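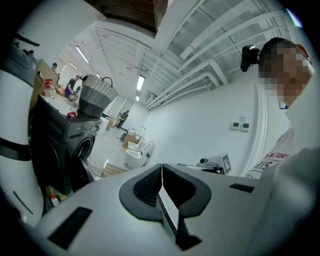

報道関係者各位

映画『グレンステッドの渡し守』、5月に劇場公開決定
アスセナ・トバル監督の長編2作目、主演は新人マリベス・エスピリトゥ

映画配給会社の株式会社Movura(モヴラ)は、アスセナ・トバル監督の長編映画『グレンステッドの渡し守』(原題:The Ferrymen of Grenstead)を5月より全国で順次公開いたします。あわせて、主要キャスト、あらすじ、先行上映会の概要をお知らせします。

本作は、河口の町グレンステッドで渡し船を営む一家の一年を描いた人間ドラマです。対岸とを結ぶ橋の完成が近づき、船の仕事がなくなることが決まった家族が、それぞれの身の振り方を選んでいきます。製作はカイマル・フィルムズが担当し、撮影は架空の町グレンステッドに見立てた三つの漁港と、スタジオに組まれた渡し場のセットで行われました。

■あらすじ
グレンステッドで代々渡し船を動かしてきたオルダ家。長女のネリは、船長である母マルタの右腕として毎朝最初の便に乗り、学校へ通う子どもたちや市場へ向かう商人を運んでいる。ある朝、町役場から橋の開通時期を知らせる書面が届く。弟は橋の料金所に職を求め、祖父は船を売ることに反対し、母は何も言わないまま船底の修理を始める。最後の便が出るまでの四つの季節のなかで、ネリは対岸の町クラルトリーに住む測量士の女性と知り合い、初めて町の外で暮らすことを考えるようになる。

■主演について
主人公ネリを演じるのは、本作が映画初出演となるマリベス・エスピリトゥです。応募者1,757人のオーディションから選ばれました。撮影前には操船の訓練を受け、劇中の離岸と着岸の場面はすべて本人が演じています。

母マルタ役は、舞台を中心に活動してきたアパレシーダ・メデイロスが務めます。せりふの少ない役で、船の手入れや炊事の動作が演技の多くを占めています。測量士のイリス役にはインタン・リーム、料金所の所長役にはラブリー・アグバヤニが出演します。

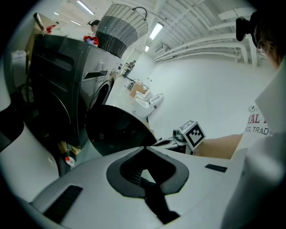 ■監督コメント
アスセナ・トバル監督は、本作の公開にあたり次のように述べています。
「脚本を書き始めたときは、橋に反対する人たちの話になると考えていました。取材でいくつかの渡し場を回ると、船員の家族の多くが橋の開通を待っていました。通院が楽になる、夜中に起こされなくなる、という理由です。そこで第一稿の後半をすべて書き直しました。マルタが船を直し続ける理由は、脚本には書いていません。アパレシーダさんとは撮影中に何度か話しましたが、二人の答えは最後まで違ったままでした」

■キャストコメント
マリベス・エスピリトゥ(ネリ役)
「最初の一週間は、船をまっすぐ進めることしか考えられませんでした。監督には、せりふを忘れてもいいから川を見ていてくださいと言われました。冬の便の場面は、早朝から何度も撮り直しています。手がかじかんでロープがうまく結べないところが、そのまま本編に残っています」

アパレシーダ・メデイロス(マルタ役)
「マルタは家族に相談をしない人です。台所の場面では、鍋を置く音の大きさまで監督と決めました。舞台では客席の奥まで届かせる芝居をしてきたので、小さくしていく作業には時間がかかりました」

インタン・リーム(イリス役)
「イリスは橋をつくる側の人間で、町の人から見ればよそ者です。ネリと親しくなっても、その立場は変わりません。二人が測量図を広げて話す場面が気に入っています」

■撮影と音楽
渡し場のセットは、桟橋、待合所、船員の家の一階部分からなり、水位の変化に合わせて桟橋の高さを変えられるように造られました。船上の場面では照明を最小限に抑え、夏の場面と冬の場面で実際に季節を待って撮影しています。撮影日数はおよそ40日で、一年のうちに四回に分けて行われました。

音楽は全編を通して少なく、アコーディオンと低音の弦楽器による短い曲が季節の変わり目に流れます。エンドロールでは、撮影に協力した渡し場の元船員たちが歌う舟歌が使用されています。歌詞には日本語字幕が付きます。

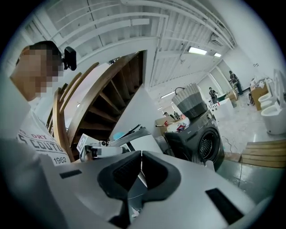
■先行上映会
劇場公開に先立ち、定員300人の先行上映会を開催します。上映後にはトバル監督とエスピリトゥによる舞台あいさつを予定しています(通訳付き)。開場は18時、開映は18時30分です。応募方法と会場は、作品公式サイトで後日発表します。車いす席をご希望の方は、応募時に備考欄へご記入ください。

報道関係者向けの取材席は別に設けます。スチール撮影は舞台あいさつの冒頭のみとし、動画撮影をご希望の場合は事前の申請が必要です。監督および出演者への個別取材は、上映会の翌日に時間を設けて受け付けます。

■公開規模と前売券
公開初日は全国5都市の劇場で上映を始め、その後、順次拡大します。劇場名は決まり次第お知らせします。前売券は上映劇場の窓口とオンラインで販売し、窓口で購入された方には、劇中に登場する渡し船の乗船券を模したしおりを差し上げます。しおりは数に限りがあり、なくなり次第終了します。

劇場用パンフレットには、監督へのインタビュー、セットの図面、撮影に使用した船の解説を収録します。字幕版のみの上映で、吹替版の制作予定はありません。一部の劇場では、日本語のバリアフリー字幕を付けた上映も行います。

■作品情報
邦題:グレンステッドの渡し守
原題:The Ferrymen of Grenstead
監督・脚本:アスセナ・トバル
出演:マリベス・エスピリトゥ、アパレシーダ・メデイロス、インタン・リーム、ラブリー・アグバヤニ
製作:カイマル・フィルムズ
配給:Movura
公開:5月より全国順次公開

■株式会社Movuraについて
国内外の独立系長編映画の買い付け、配給、宣伝を行う映画配給会社です。劇場公開のほか、地域の映画祭や学校での上映に向けた作品の貸し出しも手がけています。

■本件に関するお問い合わせ
株式会社Movura 宣伝部『グレンステッドの渡し守』担当
場面写真、監督および出演者のプロフィール、予告編の素材をご希望の方は、媒体名、掲載予定時期、ご担当者名を添えて宣伝部までご連絡ください。場面写真を掲載される際は、作品名と配給会社名の表記をお願いいたします。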